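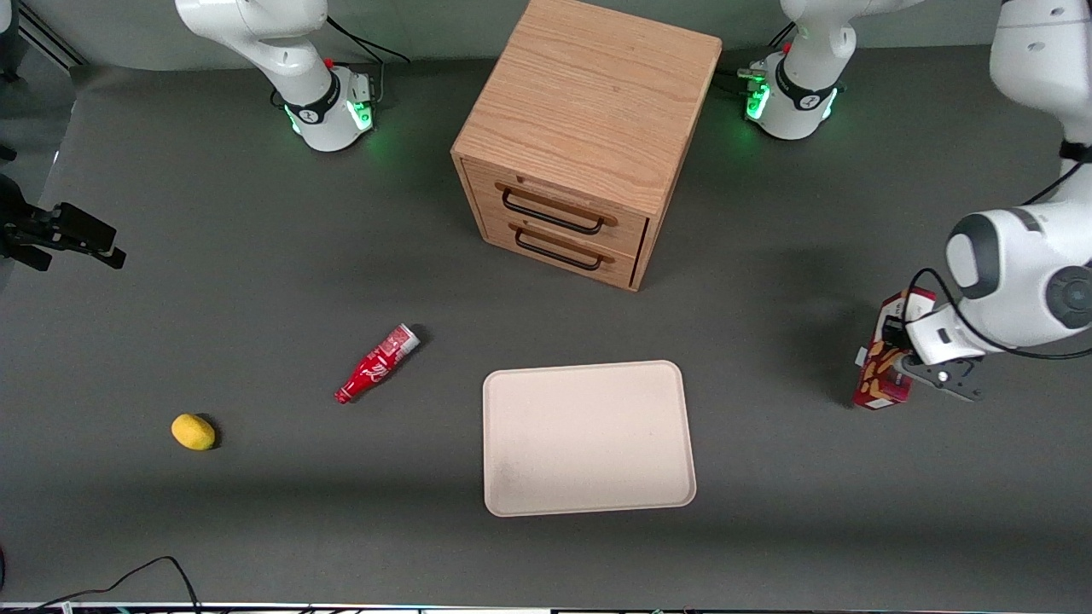 Sisum Repair and Reuse Workshop: progress report to the Laizer Fund

Prepared by Afia Ansah, project lead
2025-10-23

Where we have got to

We opened the furniture side of the workshop at the start of September and it has been a cracking few weeks. When we wrote the bid we thought people would mostly bring in chairs, and they have, but the range has been far wider than that: bedside cabinets, a piano stool, a child's desk with three generations of names scratched underneath, and more drawers that stick than I knew existed in this town. We have taken in 172 pieces so far. Most have gone home mended, 21 are waiting for parts or glue time, and the rest were past saving and have been broken down for timber.

The evening classes are full. We had planned for one group and ended up running two, one for complete beginners and one for people who already own a few tools and want to use them properly. The beginners' group started with drawers, which was a lovely choice by our tutor as everybody has one at home that annoys them. They learned to rub candle wax on the runners, check the box for square and re-glue a loose bottom panel. Several came back the week after having done the whole kitchen!

What your money has paid for

The biggest spend was the dust extraction, fitted in the first week of September by Gridovari. It came in slightly under the quote and the difference went on clamps, which we can never have enough of. We also bought a second-hand bandsaw, new blades for the planes, and a proper first aid cabinet. Receipts are in the folder sent with this report.

Hand tools for the lending shelf came to less than planned, thanks to a big donation from a retired joiner in Tamen who turned up with the boot of his car full. There were some beautiful old chisels in there. We have spent the saving on sharpening stones and would like your agreement to that change, as it sits under a different budget line.

What has been harder

Storage, mainly. Finished pieces are not always collected on the day and the back corridor fills up quickly. We now ask for collection within 2 weeks and send a text reminder, and that has helped a good deal, though we still had a wardrobe blocking the fire door for an afternoon and had to move it sharpish.

Matching old handles is slow work too. People are often very attached to the originals – quite right too – and finding one missing brass drop handle can take longer than the rest of the repair. We have started a box of odd fittings and it is already earning its keep.

Next steps

The Tamen pop-up is booked for the new year, with 23 names already on the list for repairs. Before then we need to get the van insured for a second driver and finish the racking in the corridor. I will send the full accounts with the next report, along with the feedback forms from both evening groups.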